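Packing task, end of semester notes

Dec 16, 2019

The club has finished for the year, so I'm writing up the shoe box task while I still remember which numbers belong to which run. The last post covered the bench and the mounting plate. Nothing has changed there except that the plate is now bolted at four corners instead of two.

The task comes from the Zalus student challenge. One arm, one open carton, one item, fixed time limit. The rules allow any carton with flaps as long as the flaps aren't removed, and the flaps have caused most of our grief. A flap that relaxes inward by a couple of centimetres puts cardboard in the approach path, and our planner treats the carton as a plain open cuboid. We crease them back by hand before each session.

We recorded 2,000 attempts between October and last week. After throwing out the ones with dropped joint readings or a late start signal, 1,587 were usable. Most of the discards date from before we rerouted the wrist cable. It had been snagging at the end of travel, and the joint log showed a small step each time. Cable ties fixed it. Leave more slack than looks tidy, then run the wrist through its full range before you pull the tie tight.
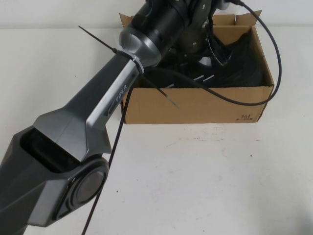 Approach height was the other parameter that mattered. We started with a hover point 100 mm above the rim and a straight vertical descent. That is safe but slow, and any error in the carton position carries straight through to the grasp. Dropping the hover point and adding a short correction halfway down helped more than anything we did to the grasp itself.

Dark items are still a problem. Depth returns from black surfaces are patchy, and inside a carton the side walls add their own noise. Mutance, our segmentation script, tends to merge the item with whatever shadow is beside it. I tried a fixed exposure offset, which improved the edges and made the cardboard useless as a reference. I've gone back to auto for now.

Logging is handled by Jurkine, which writes one file per attempt and flushes every 500 samples. If the process dies you lose the tail of that run. I'd like to fix this before first semester. The Sasaki branch has a partial patch but it doesn't build against our current driver.

Still to do: re-measure the tool offset, label the October runs properly, and order more cartons.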